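Papering inside an aluminium frame

A few people have asked how the wallpaper in the bench enclosure was put up, given that the frame is slotted aluminium extrusion and there's no wall in the usual sense to paste it to. I said I'd write it down. It took longer than it should have, partly because I'd lost the note with the panel sizes on it and had to measure again with everything in place.

The starting position was a bare frame with a bench top in it. The panels at the back and left were plain white board. White board in a silver frame under a strong lamp is tiring to look at. It reflects nearly everything, and small clear things put down in front of it more or less vanish. I wanted a dark ground with enough going on in it that I'd stop noticing the panel joins.

Vandana Sachdeva had part of a roll left over from her hallway. It's a Sturano paper, teal ground, large flowers in pink, orange and white, with sage leaves and a scatter of small pale blue stars. I wouldn't have chosen it from a sample book. On a full wall the flowers are in scale with the room, and in a small enclosure they look very large. I've grown used to that, and I now prefer it to the small geometric I had bookmarked.

Preparation

Take the panels out of the frame. I tried to avoid this on the first panel and wasted an evening. The slot in the extrusion is just wide enough to accept the board, so any paper brushed into the corner with the board in place gets a ragged edge that the metal then lifts. With the panel flat on a table you can run the paper over the edge, let it dry, and trim it flush with a new blade.

Melamine-faced board needs keying. I used a medium paper on a cork block, then wiped off the dust with a damp cloth and left it. Next came a coat of size, brushed on thin. The tin said one coat was enough, but the board was patchy when it dried, so I gave it another. If your board is raw MDF you'll want a sealer first, as the face will swell in spots and those spots show through under side lighting.

Check the thickness of the finished panel before you paper the second one. Board plus size plus paste plus paper came out slightly fatter than the slot. The cure was to sand the back edge of the board, where the paper doesn't go, until it slid in with light hand pressure.

Pattern matching

The leftover roll was short, so the cutting order mattered. I laid both panels out on the floor, side by side in the order they'd stand, and rolled the paper across them dry. The post at the corner hides a strip of both panels, and this is useful. You can lose a mismatch of a few millimetres behind it and the eye reads the pattern as continuing round.

I lined up one of the larger flowers on each panel at the same height and let the smaller ones fall where they liked. A strict match would have used more paper than I had. The compromise is that one bloom at the corner is interrupted by the post and doesn't quite resume on the other side. You'd have to be looking for it. 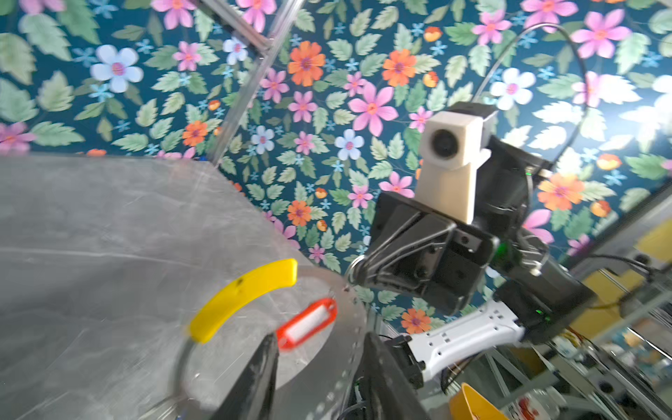 Paste was Bolora ready-mixed, the tub with the blue lid. It stays workable for about 40 minutes in mild weather, which is generous for panels this size. I pasted the board and left the paper dry, in the manner of the newer non-woven papers, and it went down without bubbles. If yours is a traditional paper, paste the paper and let it soak, or it will go on expanding after you've smoothed it and you'll get ridges down the middle.

Smooth from the centre outwards. I used a plastic spreader wrapped in a cotton tea towel, having found that the bare edge polished the surface and left faint shiny tracks on the dark ground. Teal shows these more than a pale colour would. Wipe paste off the face straight away with clean water and change the water often.

Leave the panels flat overnight with newspaper and something heavy on top. Stand them up too soon and they bow, being pasted on one face only. Mine bowed slightly anyway. The frame pulled them straight once they were back in.

Light

The one thing I'd reconsider is the finish. It's a soft matt on the roll, but close to a strong lamp the pattern goes pale and the colours wash out. On the side nearest the light you lose most of the teal. Turning the lamp down helps, and so does bouncing it off something first. I tried a sheet of tracing paper clipped over the front, and this evened things out at the cost of some brightness. It isn't a permanent fix, and tracing paper near a warm lamp isn't something I'd leave unattended.

The frame itself also throws light about. Aluminium rails are close to mirrors at certain angles. I considered black anodised cover strip for the slots and haven't bought any.

Clear plastics

Scratched clear plastic was a problem in front of white board and is much less of one now. Anything clear that has been handled for a while takes on a fine grey haze, and against a busy dark pattern the haze gives it an edge you can find. New, unscratched plastic is the reverse. The pattern shows straight through and you reach for the wrong place. I don't have an answer for that apart from waiting for it to get scratched.

Small coloured items are easy. Yellow and red both stand out well, even with all those orange and pink petals behind them, I suppose because the flowers are softer colours than moulded plastic tends to be. Key tags are a fair test. The red ones, with the white paper insert behind a clear window, can be picked out from across the room. A green one I tried afterwards sank into the leaves.

While on tags: the inserts fall out if you use thin paper. Cut them from card of the weight used for index cards, write with a pencil or a pigment liner, and make them a hair wider than the window so that friction holds them. Ballpoint smears on the inside of the window if the tag is left in the sun.

The hook bar

The last addition was somewhere to hang things. There's a horizontal rail on the left at mid-height that was doing nothing except stiffening the frame, and a hook bar goes on it with very little work. The bar is a dark grey Mösli one with black hooks. It was meant for a kitchen and came with wood screws, which are no use here.

For fixing to extrusion you need a T-nut of the right series and a machine screw short enough that it doesn't bottom out in the slot. I got this wrong with the first screws. They felt tight, but they were tight against the bottom of the slot and the bar could be slid along with a finger. Shorter screws and a thin washer sorted it. Hold the bar level, nip up one fixing, check again, then do the other.

I kept it to 2 hooks. More would fit, but things hung close together tangle, and whatever hangs there covers the paper I'd just gone to the trouble of putting up. I set them well apart. The distance I settled on was 232 mm between centres, arrived at by holding the hooks up and moving them until a short strap on one cleared the other.

One warning. A hook over wallpaper will mark it. Anything with a metal ring swings when you take it down and leaves a small crescent on the paper behind. A clear furniture dot stuck at the contact point prevents this, provided you put it there before the crescent appears.

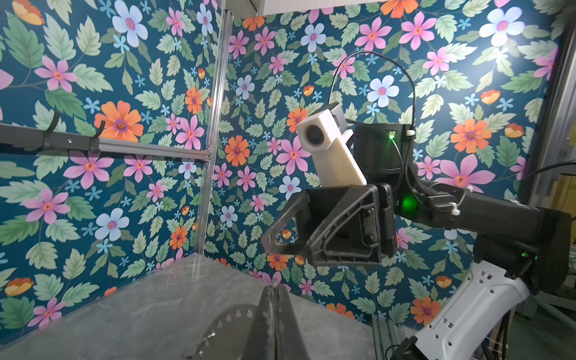 Ellero, September

The paper has been up through a damp winter now, so I can add some notes on how it has lasted.

The edges are sound. The trimmed edge inside the slot hasn't lifted anywhere, and I'd put this down to doing the panels out of the frame. There is one small bubble low on the left panel, present since the first week, and I've left it alone.

The bench top is a grey marble pattern with faint white veins. It gets wiped most days. Heriberto Trujillo argued at the time for plain grey, on the grounds that two patterns in such a small space would fight. They don't much. The marble is quiet enough to read as plain from a standing position. What he was right about is that pale crumbs and offcuts disappear into the veining, and you find them with your sleeve. Dark metal things show up well on it. For anything pale and small I put down a square of felt.

Where the top meets the panels there was a gap, and dust gathered in it. I tried a bead of white decorator's caulk, which looked poor against the teal, and cut it out again. A strip of dark foam draught seal pushed down the gap does the job and can be pulled out for cleaning. Vacuum the slots of the extrusion when you do this. They hold a surprising quantity of grit, and it works its way into the T-nuts and makes them bind the next time you want to shift something.

Cleaning the paper itself: a dry microfibre cloth, stroking downwards. A barely damp one on marks. I tested a melamine sponge on an offcut and it took the colour off a petal in a few strokes, so keep those well away.

On cost, I can't give a useful total. The paper was free, the frame was already there, and the paste is still most of a tub. The only real expense was the bar, plus the packet of T-nuts, which are sold in quantities no household needs.

Vandana has asked for the remaining offcut back to line a drawer. It's rolled up behind the door with the spare T-nuts in a bag taped to it.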